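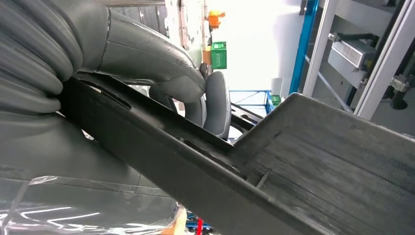
"Where do the black crates go when they're full?"

"On the carpet, inside the tape. One at a time, and then the cart takes it."

She had been at Stukico since eight that morning and this was the first question she had asked out loud. The man who answered it was kneeling by the shelves with a roll of labels around his wrist like a bracelet. He had worked for the moving company for 13 years and didn't look up when he talked.

The job was to pack up the second floor before the end of September. Stukico was going to Tanasarn, two hours north, where the rent was lower. Most of the people who worked on the second floor weren't going with it. Their desks had been cleared already. What was left was the shared stuff, the things in closets and on shelves that had belonged to the office and so had belonged to whoever needed them.

She took a crate from the stack by the door. It was heavier than she expected for something with nothing in it. She carried it by the rim over to the supply closet and set it down and started with the top shelf.

Staplers. A box of envelopes gone yellow along the flap. A Trondix label maker with the battery door taped shut. Under it was a sheet of labels somebody had printed and never used, all saying the same thing: PLEASE RINSE.

"Do I keep these?" she said.

"If it was on the shelf, it goes in the crate. We don't decide."

She put the labels in the crate.

On the next shelf down was a coffee can full of keys. She shook it and he finally turned around.

"That goes too," he said.

"They don't open anything up there."

"Probably not."

She set the can in the corner of the crate and packed envelopes around it so it wouldn't tip. When the crate was full she pressed a label on the end, wrote SUPPLY CLOSET on it, and carried it across the room. The tape made a square on the carpet. She put the crate down crooked, looked at it, and nudged it straight with her foot.

The elevator opened and the cart came and the crate went away. She got another one.

By noon she had a way of doing it. Heavy things first, paper against the sides, anything with a cord wrapped in its own cord. She had learned that much at home. When she was a kid they had moved every spring, it seemed like, and her mother packed the kitchen last and always the same way, with the plates standing on edge between dish towels. They never broke one. The summer after high school she had moved out with two garbage bags and a lamp, and the lamp broke before she got to the end of the street.

They ate lunch on the windowsill. He had soup in a thermos. She had crackers and an orange.

"You ever find anything good?" she said.

"Like what?"

"Money. I don't know. Letters."

He thought about it while he screwed the lid back on. "A wedding cake topper once. In a filing cabinet, under W."

"What did you do with it?"

"Put it in the crate."

She laughed, but he had said it the way he said everything else, and after a minute she wasn't sure it was supposed to be funny. Down in the parking lot a truck was backing up to the dock. The driver got out, looked at how far off he was, and got back in.

In the afternoon they did the shelves along the wall. They held binders, mostly, with Drideo written on the spines in marker, a customer from before anyone's time. He took the high ones and passed them down to her. The dust on top of the binders was thick enough to roll up with a finger. Some of them were empty and she packed those too, without asking.

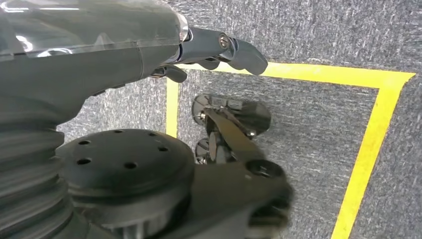
The taped square on the carpet.

At three the cart didn't come. She stood by her crate for a while and then went and sat against the wall. He sat down too, which surprised her. His knees cracked when he did it.

"Who put the tape down?" she asked.

"I did. First day."

"Is it the exact size of something?"

"I used a crate and left room for my hands." He held them up to show her, palms facing, with the space of a crate between them. "If you go right to the edge you can't pick it up again without pinching yourself."

She looked at the tape. She had been stepping over it all day — she hadn't walked across it once — and she realized he had been doing the same.

"What happens to it when we're done?"

"I pull it up."

"I could do it."

"You won't be here. You're on the first floor starting tomorrow."

She hadn't been told that. She picked a piece of lint off her sleeve. "What's on the first floor?"

"Chairs," he said. "Something like 50 — well, 50. I saw the sheet."

The elevator opened. They both got up, and he put a hand on the wall to do it. She lifted the crate and walked it over, and while he was writing out the slip she took the sheet of PLEASE RINSE labels from her back pocket, where it had been since noon, and slid it down between the binders.

"Ready?" he said.

"Let me get the next one," she said, and went over to the stack by the door.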